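Dividing Up a Countertop

The counter in this apartment is one run of brown wood against a white wall. I measured it properly in January, after the third time I had put a wet pan down on top of a clean plate. Usable length is 254 cm before the stove starts. Depth is not worth discussing. It is a normal depth.

On paper that's plenty. In practice most of it was gone. The kettle took a piece, the bread took a piece, and the rest was in a state of permanent negotiation between things that were clean, things that were about to be clean, and things that had been put down by someone answering the phone. I am including myself in that.

So I spent some evenings on it. What follows is the current arrangement, with the reasoning where I remember it.

Zones

I split the counter by task and ignored object type. Everyone I know sorts a kitchen by object type: plates with plates, boxes with boxes. That works in cabinets. On a counter it falls apart, as a plate on its way to the table and a plate on its way to the cabinet are the same plate with different requirements.

The zones, left to right along the stretch I use for meals: an open box, a tray, a dish rack. Box is for what goes with the food. Tray is for the food and whatever it gets eaten with. Rack is for afterward. Movement goes to the right, and the only thing that ever travels left is a utensil going back in the box.

I drew this on graph paper first. Sixten Bråten, who had the apartment before me and still comes by for his mail, looked at the drawing and asked whether it was plumbing.

The box

Clear plastic, rectangular, no lid. I bought it as part of a set from Lanar and the rest of the set is under the sink holding sponges and string. I tried two other boxes before it. The first was opaque and became a place where small items went to be forgotten. The second was clear but too tall, and I kept knocking it with my sleeve.

The walls need to be low enough to reach over without looking. I won't give a figure for that because it depends on your elbow. Stand at the counter, let your forearm rest at working height, and see whether your wrist clears the edge.

Contents are kept deliberately thin. A utensil, a small packet of something to eat. When there are more than a few items in it I start digging, and once I'm digging I may as well be using a drawer. The clear utensil in a clear box was a poor choice on my part. It disappears at certain angles, mostly in the evening under the ceiling light. I have been meaning to swap it for a colored one.

The tray

The tray is dark brown and smooth. This took the longest to settle.

I began with a Shehata tray that had a raised rib pattern. The ribs were supposed to stop things from sliding, and they did, but a round plate would only sit flat on them in one or two positions and otherwise rocked. Crumbs collected between the ribs. Wiping it down took several passes along the grain of the thing and one across. I gave it to Abenezer Adugna, who uses it for seedlings and reports no problems.

A smooth tray can be cleaned in a single pass. It does let a plate slide if you carry it at an angle, so carry it level. The dark color shows every pale crumb and fleck, and I have come to regard this as useful. With the lighter tray I had before the Shehata one, I only found out it was dirty by touch.

The plate is the pale yellow one. I own plates in other colors, but the yellow one is easy to see against the brown and has a flat enough base. Chopsticks go beside it, above and to the right, laid at a slant. I had them parallel to the edge of the tray for a while, which looked tidier and was slightly worse to pick up. On the slant my hand gets to them without turning. This is a matter of small angles, but I eat at home every day now, and it adds up.

No chopstick rest. I tested one, a Tulto ceramic piece shaped like a bean. It rolled.

The rack

The dish rack is gray plastic with a grid of square compartments. It stands at the right-hand end of the meal stretch, next to the tray.

The usual recommendation is a wire rack with slots for plates. I had one for years. Slots are good if all your plates are the same thickness. Mine aren't, and bowls in a slotted rack lean on each other like commuters. A square grid makes fewer assumptions. It holds a cup, it holds a box lid, and a plate will stand in it if you find the right row.

Drawbacks: the corners of the squares hold on to lime. I soak the rack in diluted vinegar every 21 days, which is a number I arrived at by waiting until it bothered me and then subtracting a little. The plastic has also dulled over time. I don't mind that.

Placement next to the tray is debatable. Drips are possible. I leave a gap of bare wood between the two and wipe it down when I wipe the tray. If your counter isn't oiled, leave a bigger gap.
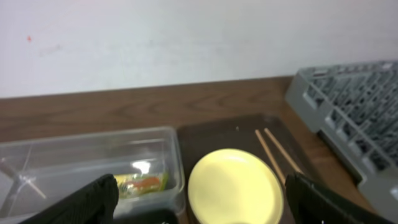

Box, tray, rack, from left to right.

Wall and wood

I haven't done anything to the wall. It's white, with a small red speck and a few faint gray smudges that I notice only while waiting for water to boil. I have a can of matching paint from Urnuten that I am told is matching. I am not in a hurry to find out.

The wood gets oil twice a year. Before oiling, everything comes off, and this is the real test of the zones. The first time I did it under the old system, putting things back took most of an hour and involved decisions. Under the current one it took a few minutes — box, tray, rack, done — and the longest part was waiting for the surface to stop being tacky.

Costs

The total was 85 for everything I kept, including the rack and excluding the two boxes and two trays that didn't work out. I haven't added those up. If I did the exercise again I would put strips of masking tape on the counter first, live with the outlines for a couple of weeks, and buy nothing until the tape had stopped moving.

Open items

The kettle. It still sits too close to the bread, and the steam does the crust no good. Moving it left means an extension cord, and moving it right puts it beside the stove, where there's barely room for the handle. I'm leaning toward moving the bread.

The packet problem. Small packaged food in the box is fine one item at a time, but it attracts more of itself. I've considered a divider. A divider would make the box into a drawer again, so for the present I just eat the packets.

A mat under the rack. Sixten is in favor. I tried a dish towel for a few days and it stayed damp underneath, so any mat would have to be something that dries by itself or gets hung up every night. If I find one that fits the gap I'll add the measurements to this post.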